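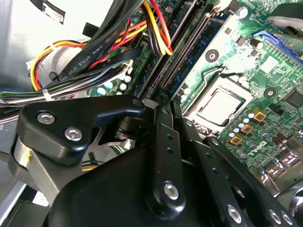 Second Shift for the Office Tower

The business desktop is the least glamorous machine in computing, and for a refurbisher that is most of its appeal. It was bought by the pallet, run for years under a desk and replaced on schedule. At Birkaletti, a repair and resale shop on the Hostitz canal, 135 of these towers came through the door in June. Most needed the same work: cleaning, testing, a new drive and more memory.

Barbara Ziółkowski has run the bench for 7 years. Her written procedure for a memory upgrade fits on one sheet, and the greater part of it concerns what happens before a module is touched. Power is disconnected at the wall and the front button is held down for 10 seconds to drain residual charge. The side panel comes off. The tower is laid flat with the board facing up, so that force on a module goes straight down into the board and its standoffs.

"People work on them standing up and push sideways," she says. "The board flexes, the module goes in at one end, and they think it's home."

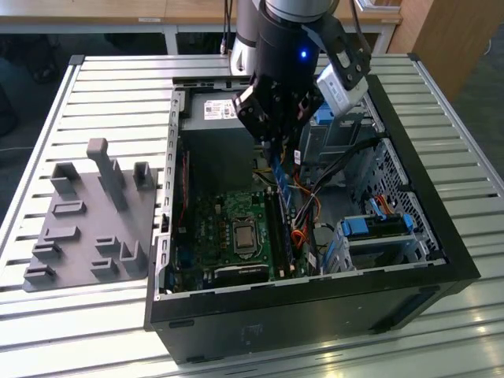
Orientation comes next. A memory module has a notch in its contact edge, set off center, and the slot has a matching key. If the two do not line up, the module is turned end for end. It is never persuaded. The latches are opened fully first, the module is held by its short ends or upper edge, and it is lowered square to the slot until both ends rest in their guides. Pressure is then applied evenly until the latches close.

Slot choice is a separate question. On boards with two channels, a matched pair should occupy one slot in each, and the manufacturer's diagram is the only reliable authority on which slots those are. Color helps on some boards and misleads on others. Birkaletti keeps a binder of diagrams sorted by board number, with Ziółkowski's pencil corrections in the margins.

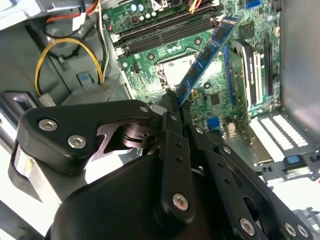 Module condition is checked away from the slot, under a lamp. Contacts should be evenly colored, with no pitting or residue. Candimora, the wholesaler that supplies the shop with pulled parts, ships them in trays, and a mixed tray takes time to sort by capacity and speed. Handling faults are more common than electrical ones. A module lowered at a steep diagonal over the board, with its row of memory chips exposed along its length, can catch a neighboring part before it gets near its slot. The surface-mount components on a motherboard are small enough that one can be knocked off without a sound, and the resulting fault may not show until the machine has been sold.

Older stock gets an additional inspection. Capacitor tops should be flat, and any bulge or crust sends the board to parts. Chokes are checked for cracks, and the processor retention lever is checked for full closure. The heat sink, if it has been off, goes back with fresh compound.
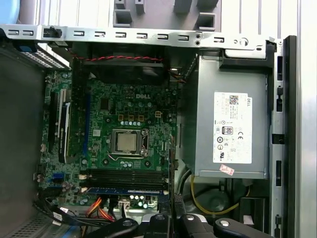
Cable routing decides how long the next repair will take. Ziółkowski wants the memory slots reachable without unplugging anything, and most factory layouts allow it if the wires are returned to where they started. A loose cable is best kept along the upper edge of the shroud, like the red-and-black twisted one running toward the power supply, clear of the processor and the slots. Loose bundles are tied back to the chassis, and the drive cage is checked for full engagement before the panel goes on.

Testing takes the longest. The firmware must report the full capacity, after which a memory test runs for 900 minutes on a rack built by Mwakalinga, a local metal shop. A single error fails the machine. The modules are then tested one at a time, first in the original slot and then in another, to separate a bad module from a bad slot. Failed modules go in a red bin by the door – Candimora collects it when it is full.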